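Participants wanted - household handling study (Drevus project), Dillville
Posted 3 Aug 2020
Reference 1759
Location: Wanon, Riedl Building, ground floor, Dillville
Type: paid casual sessions, daytime and early evening
Payment: $135 per session

Wanon is looking for adults to take part in the second round of Drevus, a study of ordinary household chores and how much of them a machine can manage. We need people who fold washing, pack things into baskets and boxes, wipe benches and put the shopping away, and who don't mind doing the same job many times over while it is recorded.

You do not need a technical background. Most people in the first round had none, and the people whose recordings we used most were a retired school cook and a man who had worked fourteen years in a shoe shop.

What the study is about

Machines are good at a few household jobs and poor at nearly all the others. A robot vacuum can do a floor if the floor is clear. A dishwasher washes dishes but somebody loads it. Folding a T-shirt that has come out of the dryer in a ball is still hard for a robot arm, and getting it into a basket with other clothes without unfolding it is harder again.

Our own arms can fold a flat, dry hand towel laid out square on a table. Give them the same towel crumpled and they get it right less than half the time, and they are slow. They don't do fitted sheets. They will pick up a sock and fail to find the second one. In the shop-floor tasks they can shelve boxes of one size, and they go wrong when a box is soft or has been opened.

We are not close to selling anything that does the laundry. If you have read otherwise somewhere, it wasn't from us. Drevus is meant to find out which steps in a chore are the ones that hold a machine up, and to collect good recordings of people doing those steps.

The first round began in February and gave us 2495 usable recordings. We are aiming for 3560 by the end of the second, with more clothing in the mix and fewer towels.

What you would be doing

Participants work with a pair of hand-held grippers, one in each hand. Each gripper has two fingers that open and close when you squeeze, and that is all you get. You can't smooth a crease with your palm or use your thumb to find a hem. You do the chore with the same kind of fingers a robot arm would have, and we record how you went about it.

Nearly everyone finds this awkward for the first half hour. It does get easier. People who fold a lot at home tend to have more trouble at the start, as their hands want to do it the usual way.

A session runs for three hours with two breaks:

First 20 minutes - sign in, go over the task sheet, fit the cables so they sit clear of your wrists, practise with a tea towel.
Block one - 50 minutes, one chore repeated. Usually folding.
Break, 15 minutes.
Block two - 50 minutes, a different chore. Usually moving items in and out of baskets, or stacking.
Break, 10 minutes.
Last block - 35 minutes. You choose from whatever is left on the sheet.

You will be standing at a table for most of it. A stool can be brought over for some chores but not for folding. The table height is fixed at the moment.

We don't time you against other people. There is no target number per block. A dropped item is kept in the recording, and so is a bad fold, so please don't stop and start over unless the session lead asks you to.

Chores on the current list

Shirts and tops, short and long sleeve
Children's clothes, mixed sizes
Hand towels and face washers
Moving folded items from table to basket, and back
Pairing socks
Stacking plastic containers with lids
Wiping down a bench with a cloth
Shelving small packets, front facing
Bagging groceries

The shelving and bagging tasks are for the shop-floor half of the project and run on separate days. Say in your application if you have worked in retail, a laundry, a hotel, aged care or a commercial kitchen. It isn't required but we would like a few from each.

Who can apply

You must be 18 or over, able to stand for 50 minutes at a stretch, and comfortable squeezing a spring handle with both hands. If you have arthritis or a wrist injury please ring before applying. Some people with mild arthritis took part last time and were fine with shorter blocks, and they were paid the full amount.

Left-handed people are very welcome. We had too few in the first round.

We can take people who wear glasses, people with small hands and people with large hands. Long sleeves need to be rolled or pushed up. Please leave rings, bracelets and watches at home or in the locker.

Staff of Wanon and people living in their households can't take part.

If you did round one you may apply again for the clothing chores only.

What is recorded

Video of your hands, forearms and the table, and the movement of the grippers. One of the cameras may be worn on your head, depending on the day. Sound is not kept. Your face is not needed, and if it turns up in a mirror or a window by accident that section is deleted.

Recordings are stored under a number. Your name and bank details are kept in a separate file which the research team does not open. You can ask for your recordings to be withdrawn up to 30 days after your session. You keep the payment if you do.

The recordings are used for training and testing our own machines. Short clips and stills may be shown in talks or on this site. There is a box on the consent form for that and you can leave it blank.

Payment and travel

$135 per session, paid by bank transfer within seven working days. If a session is called off by us with less than a day's notice you are paid half. If you start a session and decide to leave, you are paid for the blocks you began.

Most people do between two and six sessions. We would prefer at least two from everyone, as the first is largely getting used to the grippers.

There is free parking behind the Riedl Building, entry off the lane. Bus riders should get off at the library and walk back toward the roundabout. We can't refund fuel or fares. Tea, coffee and biscuits are in the front room - bring your own lunch if you are booked over midday.

Session lead, one position

We are also hiring one part-time session lead for the length of the round, 22 hours a week, on a fixed contract to the end of February with a chance of extension. The lead greets participants, sets out the chore, starts and stops the recordings and writes up what went wrong.

You would need:

Patience with people who are learning something fiddly
Clear handwriting or quick typing
A willingness to crumple, unfold and re-crumple the same clothes all day
Basic computer skills (file naming, copying, checking that a recording is there before the next one starts)

Experience with robots is not needed. Experience running a busy counter, a classroom or a clinic front desk would be useful. There is some lifting - washing baskets, boxes of packets, the odd folding table.

The lead reports to Ayane Shibata, who runs the Drevus recordings. Ayane will also do the training, which takes four days, the last two with real participants.

How to apply

For participants: email the Drevus desk at Wanon with reference 1759 in the subject line. Tell us your age bracket, which hand you write with, which days suit you, and which household chores you do in an ordinary week. Three or four lines will do. No resume please.

For the session lead job: send a resume of no more than two pages and a short letter to Darcy Bright, care of the same desk. In the letter, describe a time you had to teach someone a task with their hands. Interviews will be held at the Riedl Building and include a half-hour try of the grippers, paid.

Participant places are filled in the order we can match people to chores, so you may hear from us the same week or not for a month. Everyone gets a reply either way.

Questions before applying can go to Darcy Bright by phone through the Wanon front desk, mornings only.
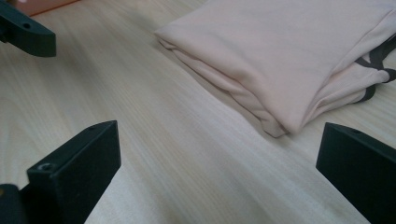
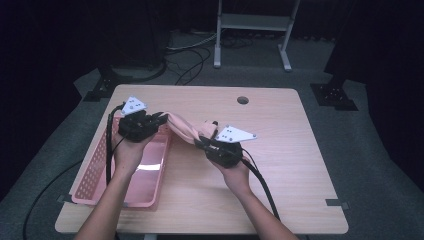
Pale pink cloth and the hand-held grippers at the table. In the second picture it is held between both grippers, next to a pink basket.

Wanon is an equal opportunity employer. Step-free entry from the car park side. Accessible toilet on the ground floor.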